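Equipment Directory
Shared Laboratories, Manipulation Group

Zidico Two-Arm Tabletop Cell

Location: Lower Laboratory, Bay 6
Equipment number: 146
Person in charge: Driss Soliman
Status: Available by reservation
Training required: Yes

Overview

The Zidico cell is a fixed workstation with two jointed arms mounted side by side at the front of a table. Each arm carries a two-fingered gripper on a wrist mount. The cell is used for household handling work, including packing and unpacking bags, setting out plates and cups, and moving small soft or rigid items between the two hands. It is maintained by the laboratory and may be reserved by any enrolled group whose operators have completed the training described on this page.

The arms and base were supplied by Zidico. The grippers are Rivent units, fitted in our own workshop with mounts made to the laboratory's drawing. The control computer runs the Yeon operating package. Users may not install other control software on the machine; a separate account is provided for recording and for user programs.

Included with the cell

Two arms with base and power unit
Two Rivent grippers, with one spare pair of fingers for each
Control computer, monitor and hand controllers
Table with raised edge
Emergency stop on a floor stand
Setup gauge, torque wrench and hex keys, kept in the drawer marked with the equipment number
Lokero household item set, in a lidded bin

The item set contains toy food, plates, cups, cloths and plastic bags. Groups may bring their own items if these weigh less than 200 grams and have no sharp points, liquids or loose powders. Glass is not permitted on the table.

Daily setup

The first operator of the day is responsible for the full setup. Operators who follow on the same day may begin at the homing step, provided the log shows no faults.

Confirm that the floor around the table is free of bags, chairs and stools. Tools and spare parts stored below the front edge must sit lower than the tabletop and away from both arm bases.

Wipe the tabletop with a dry cloth. If tape residue is present, use the cleaner in the drawer and let the surface dry before any item is placed on it. Do not use alcohol on the raised edge.

Turn on the power unit, then the control computer. Wait for the Yeon status page to show both arms as ready. This normally takes less than a minute. If only one arm is listed, turn off the power unit, wait 30 seconds, and begin again. A second failure must be reported, and the cell should be left off.

With the arms in the rest position, check each gripper mount by hand. There should be no movement between the mount and the last joint. The fingers should be straight and their inner faces clean.

Home the left arm first and then the right. The table must be clear of items while the arms are homed. Stand on the far side of the emergency stop and keep the other hand free.

Run the short motion check from the status page. It opens and closes both grippers, turns each wrist through its working range, and brings the fingers to the two gauge points on the table. If either hand misses its gauge point by more than the width of the gauge tip, stop and follow the alignment instructions.

Enter the result in the log with your name and the time.

Gripper cables

Most of the repairs made to this cell have involved the cables that run to the grippers. The cables are not held inside the arms. They leave the wrist mount and return to the arm in a free loop, and the length of that loop must be right for the task at hand. A short loop pulls on the connector when the wrist turns fully outward. A long loop can drag across the work and catch on handles or the rim of a bag.

To set the loop, place the arm in the farthest position the task requires and turn the wrist to its outer limit. Draw the cable through the clip until there is light slack at the connector, then close the clip. Return the arm to the center of the table and look at where the loop hangs. For work with bags, the loop should be set to the outside of the arm wherever the task allows it. When one hand must reach down into an opening, some contact between the cable and the bag is acceptable. Contact with the fingers is not.

Hook-and-loop straps may be used for a temporary hold. Plastic cable ties are not to be used on the wrist, as several cables have been damaged in cutting them off.

Replacing gripper fingers

Fingers should be replaced when the inner face is worn smooth or when a tip is bent. Both fingers on a hand are replaced together.

Open the gripper fully from the status page and turn off the power unit. Support the arm at the wrist while the power is removed; the upper joints have brakes, but the wrist will settle slightly. Remove the screws at the base of each finger, beginning with the outer one. Clean the seat with a dry swab. Fit the new finger flat against the seat, start both screws by hand, and tighten them with the torque wrench at the setting printed on the tool. Do not apply thread compound.

Restore power, home the arm, and run the finger calibration. Afterward, close the gripper on the paper strip supplied in the drawer. The strip should be held evenly from top to bottom. If it can be pulled free on one side, the finger is not seated and must be refitted.

Alignment

The two arms share a single table position, and each must agree with the other as well as with the table. Alignment is checked every morning as part of the motion check and is reset in full each March, when the cell is closed to users.

A trained operator may carry out the short alignment between those dates. Clear the table, place the gauge block against its stop, and select the alignment page. The program moves each hand to the block in turn and asks the operator to confirm contact. When both hands have been entered, the program reports the remaining error and saves the new values. The earlier values are kept and can be restored from the same page.

If the short alignment has to be repeated within the same week, the likely cause is a loose mount or a base that has shifted on its plate. Report it, and do not continue to correct it in software.

Preparing the table for bag work

Thin plastic bags are the most common item used in this cell and the least steady. Open the bag by hand and place a weight or a packaged item in the bottom so that it stands. A cloth laid over the rim will help keep the opening in shape, although it also hides the rim from the operator's view. Place the bag near the center of the table, where both hands can reach it without crossing.

Other items should be placed behind the bag or to the side. Leave clear space on the approach side of each hand. Tall items such as cups should not stand where the wrist mount will pass on its way back from the bag.

Both hands may work close together at the opening, and the collision limits in the Yeon package allow this at reduced speed only. Users who raise the speed setting for bag work will have their reservation ended.

Weekly and scheduled care

The person in charge inspects the cell once a week. The inspection covers the base bolts, the mount screws, the condition of both cables along their full length, and the action of the emergency stop. Joint covers are wiped with a damp cloth and checked for cracks.

Grippers are removed, cleaned and greased after some 200 hours of use, as shown on the hour counter. Users are asked not to reset the counter. Arm joints are sealed and are not to be opened by laboratory staff or users. A joint that is noisy or warm to the touch at rest is to be reported and returned to the supplier.

Faults and first actions

Gripper does not open. Check the connector at the wrist mount. If it is seated, turn the gripper off and on from the status page. Do not pry the fingers apart.

Arm stops in mid-motion with a limit message. Clear the item from both hands, use the release page to back the joint away from its limit, and home the arm again.

Item trapped between a finger and the mount. Press the emergency stop before reaching in. The item may be removed by hand once the status page shows both arms as stopped.

Bag caught on a finger. Stop both arms and free the bag by hand. Pulling it free with the other gripper tends to bend the tips.

Position drifts during a session. Save your work, run the motion check and note the result in the log. Follow the alignment instructions if the gauge point is missed.

Any fault that is not listed should be reported before the cell is used again. Leave the arms where they stopped if it is safe to do so, and write down the message shown on the status page.

Reservations and training

Reservations are made through the shared calendar in half-day blocks. The cell is opened at 8:30 a.m. and must be shut down by 6 p.m. Training consists of a reading, a supervised setup and a supervised finger change, and is arranged with Driss Soliman. Operators who have not used the cell for six months are asked to repeat the supervised setup.

At the end of a session, return the arms to rest, turn off the computer and then the power unit, and put the item set back in its bin. Torn bags should be thrown away and noted in the log so that they can be replaced.

User comments on this page are open to trained operators.
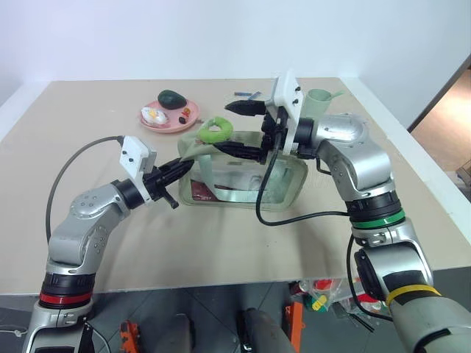

Orathai Siriwan: Could the section on gripper cables also say how far the clip should sit from the connector? Our group set the loop as written and had good slack at the outer limit, but the clip had been moved closer to the wrist by an earlier user and the connector still worked loose during the afternoon. A mark on the arm for the clip position would help. I would also ask that the paper strip test be added to the daily setup, as we now do it each morning before homing and have found an unseated finger that way.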